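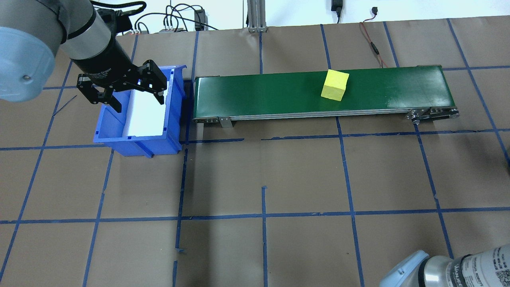
Zornolell 8 update leaves older laptops at a blank screen

Eugénie Aubert, 2 July 2018

Owners of older laptops are being told to hold off on Zornolell 8, the desktop Linux release that went up on the mirrors last week. A fair number of machines install fine, restart once, then sit at a blank screen with a blinking cursor. No login, no error message.

The project's bug tracker had 371 reports by this morning, nearly 80 of them confirmed by a second person. Most involve laptops with two graphics chips, one built in and one separate. Desktops look to be mostly in the clear, though a few people with older cards have chimed in too.

Trouble seems to be the new display driver, which now loads earlier in the boot than it did in version 7. On the affected models it grabs the wrong chip and never lets go. The computer is still running underneath - several users say they can log in over the network and carry on as normal, just with nothing on the screen.

Faltbridge, the company that pays for most of the development, put a short notice on its support page overnight. It has pulled the upgrade prompt for laptops for now. Anyone who has already downloaded the update but not restarted can cancel it from the Updates panel, under Pending. Desktop users will still see the prompt.

A fixed installer is promised but there's no firm date. The notice says "as soon as testing is finished". The next scheduled release isn't until August and plenty of people on the forum are hoping they won't have to wait for that.
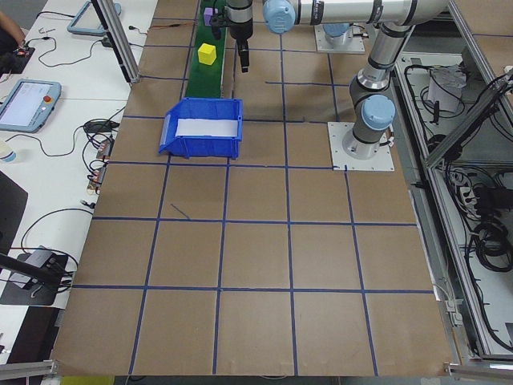 Can I get back to version 7 without losing my files?

In most cases, as long as the old kernel is still on the drive. Hold down Shift while the machine starts, choose Advanced from the menu, and pick the entry that ends in 7. Your home folder isn't touched by the upgrade. If the menu never shows up you'll need a USB stick with the old installer on it, and the Repair option, not Install. Install wipes the disk.

Forum users have also had some luck switching off the second graphics chip in the BIOS. Works on most Rusberg laptops, apparently. Doesn't work on the Stamatopoulos models, where the setting is hidden or missing altogther, and a BIOS update hasn't helped so far. Owners of those are better off going back to 7 and staying there.

Some of the older advice going around is to reinstall the driver from the command line. Moderators are asking people to stop posting that one. It pulls down the same broken package and in a couple of cases it has knocked out the wireless as well, so you end up with no screen and no network.

Security patches for version 7 carry on as usual, so there's no rush to move. The other changes in 8 are modest anyway - a new file manager, better colour settings for external monitors, 17 extra keyboard layouts including a reworked Canadian French one.

Faltbridge has been asked whether the fix will cover the Stamatopoulos machines. No reply at time of writting. We'll update this item when there is one.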